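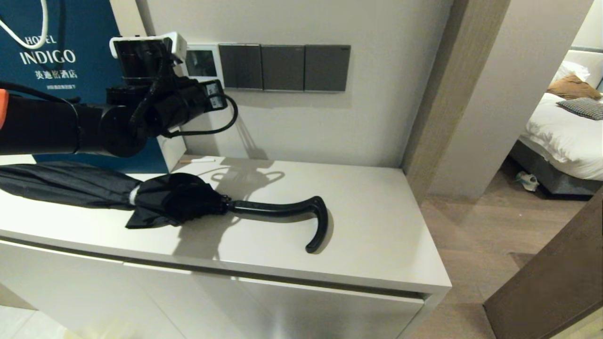

Working group on safe practice for arms in furnished rooms
Minutes of the September meeting

Present: members from Padov, Clusen and Leite. Zandeo sent apologies and written comments, which were taken under items 2 and 4.

The meeting opened at 10.15.

1. Minutes of the last meeting
Agreed with one correction. Under item 5, "stop distance" should read "stop time". Clusen to reissue.

2. Draft rule on speed near soft items
Padov introduced the redraft. The earlier text set one limit for the whole work area. The new text sets a lower limit for the last part of any approach to cloth, straps, bags and similar things, and leaves the general limit as it was. Zandeo had written in to say that the lower limit would slow their sessions too much. Leite did not agree and said the time lost was small next to the time spent freeing fabric from a joint.

There was a long discussion of where the approach starts. Padov wanted a fixed distance from the fingertips. Clusen preferred to leave it to each site, with the chosen figure written on the session sheet. The group went with Clusen's wording for a trial period. Padov asked for its disagreement to be noted.

3. Cables on the arm
Leite had gone through the incident returns. Snagged cables were again the most common entry, ahead of dropped items. The present text says only that cables should be "kept tidy", and members felt this could not be checked by anyone.

Agreed wording: any loop standing clear of the arm must be looked at with the arm at full reach and again with the wrist turned both ways, before the first run of the day and after any change of tool. Ties are to be replaced every 700 operating hours, or sooner if worn. A proposal to ban free loops at the wrist altogether was not carried.

4. Fingers and fingertips
Clusen reported on finger wear. Sites are using fingers well past 2000 grips without a recorded check. The group agreed that the count should go on the session sheet and that a check is due at 2000, by eye and by touch, with power off. Cut-out fingers need a closer look along the inner edges, where a thread can catch.

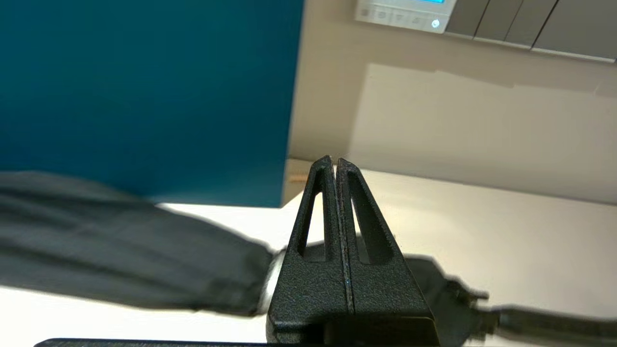 Item 4: fingers with cut-outs, shown nearly closed, with fabric to the left.

Zandeo asked in writing whether printed fingers should be treated differently from machined ones. No decision. Leite will bring some figures from its own stock.

5. Setting up in lived-in rooms
The group went through the checklist line by line. Changes agreed:
– Wall switches and control panels within reach of the arm to be listed on the sheet before work starts.
– Doors into the next room to be marked open or closed, and left that way for the whole session.
– Small items at the back of a work surface to be recorded or taken away. The old text mentioned only items at the front.
– The person holding the stop button to have no other task.

Padov asked whether long items with a hook or crook handle need their own line. It was felt that "items that can catch" covers them – to be looked at again if returns show otherwise.

6. Training
Refresher sessions will stay at two hours. Over 20 operators are waiting for a place, most of them at Clusen. Leite can take part of the list if travel is paid.

7. Actions
Padov: clean copy of the speed rule, with the trial wording marked.
Clusen: reissue the last minutes; add the grip count to the session sheet.
Leite: figures on printed fingers; number of training places it can offer.
Zandeo: to say whether it accepts the trial wording under item 2.

8. Any other business
The room booked for the next meeting has no screen. Clusen to ask for another.

The meeting closed at 12.40.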